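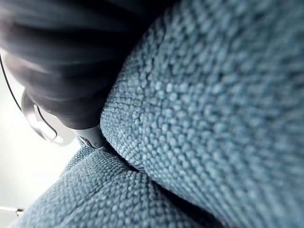 Presholm Household Assistance Trial
Progress report to the Ghoneim Fund
Reporting date: Thu 22 June

1. Purpose

This report covers equipment purchasing and planning under the current grant. It asks the Fund to approve one change to the equipment schedule, set out in section 4.

2. Expenditure to date

The Ludero arm and hand package was ordered in February and has been paid for in full. Spare parts have been charged to the consumables line, which now stands at $1,498. No other capital purchases have been made. Freight on the package was quoted separately and will appear in the next statement.

3. Work in the living room setting

The program of work has moved from rigid objects to soft furnishings, including cushions, upholstery and fleece.

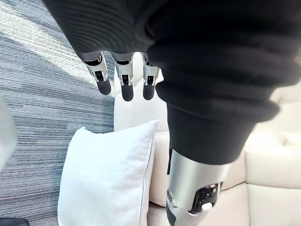 Fabric sleeves have been budgeted as a recurring item. The original application treated them as a single purchase, and the unit has revised its forecast to allow for a replacement set every 400 operating hours. Fingertip pads are listed on the same cycle. Staff hours remain within the approved allocation.
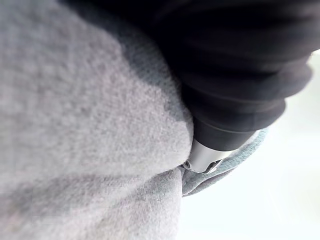
Figure 1. Metal tip in contact with grey fleece.

4. Proposed change

Two quotations were sought for a second hand. Benberg offered the shorter delivery time, at 40 days from order, with on-site servicing included for the first year. The Ludero quotation was lower but excluded servicing. The unit recommends the Benberg offer and requests that $5,000 be transferred from travel to equipment to meet the difference. The total grant would be unchanged.

5. Next period

Subject to approval, the order will be placed before the end of the quarter. A revised equipment schedule and the freight invoice will accompany the next report.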